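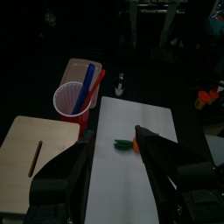 Toy carrot on the white board, wooden cutting board beside it

Growing carrots in a raised bed with clay under it

Posted in Vegetables and Herbs by borkbridge_plot35
November 2022

I have one raised bed at the Borkbridge gardens and I want to put carrots in it next season. The bed is 12 inches deep. Under that is gray clay that I can hardly get a fork into. This year I sowed in July, which I know was late, and what came up was short and forked, with a lot of side roots. Some had split down the middle. The tops looked fine the whole time, so I didn't know anything was wrong until I pulled them.

I filled the bed with bagged garden soil and added a good amount of horse manure from the stable at Farholm. The manure had been in a pile for a few months. I watered when I remembered to. I did thin the row once, but not very hard.

My questions are whether 12 inches is deep enough, whether the manure did it, and whether I should pick a different kind of carrot or just grow something else. I would like to avoid digging out the clay if I can.

3 replies

rowcover

Twelve inches is enough for most carrots. The clay is probably not your main problem. Forking usually comes from stones, lumps, or fresh manure, and manure that has only sat a few months can still be pretty strong. Leave the manure out of the carrot bed next year. Put it where you plan to grow squash or corn, and give the carrots that spot the year after.

Before you sow, go through the top 10 inches by hand and take out anything bigger than a pea. Break up the clods. If the bagged soil had bark in it, pick out the big pieces.

Splitting is mostly uneven water. A dry spell followed by a soaking will do it. Water deeply once or twice a week when there's no rain, and check with a finger before you do.

For kinds, look for Chantenay or Danvers types. They are shorter and wider at the shoulder and they put up with heavy ground. Long Imperator types want deep sand, and you don't have that. Thin to 2 inches apart when the tops are a couple of inches tall, and cover the row afterward if you get carrot fly.

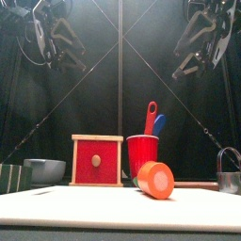

ustham_mary

I would go further than that and skip the bagged soil next time. The cheap bags sold over here in Ustham are mostly wood, and the bed sinks by a third in one winter. I mix sharp sand and old leaf mold into whatever is there and get straight roots from it. I wouldn't add sand to the clay itself, though, only to the bed. Mine set up like brick when I tried that. Also sow earlier. I start as soon as the soil is workable and sow again a few weeks later, and the first lot is always better.

tworows

grow radishes, same bed, no problems. if you have to have carrots get the little round ones, they don't care how deep it is. I had a packet of Parisian and they did ok in a window box

borkbridge_plot35

Thanks. I'll leave the manure out and try Danvers in one half and the round ones in the other. The leaves from the path can go in a heap now for the year after.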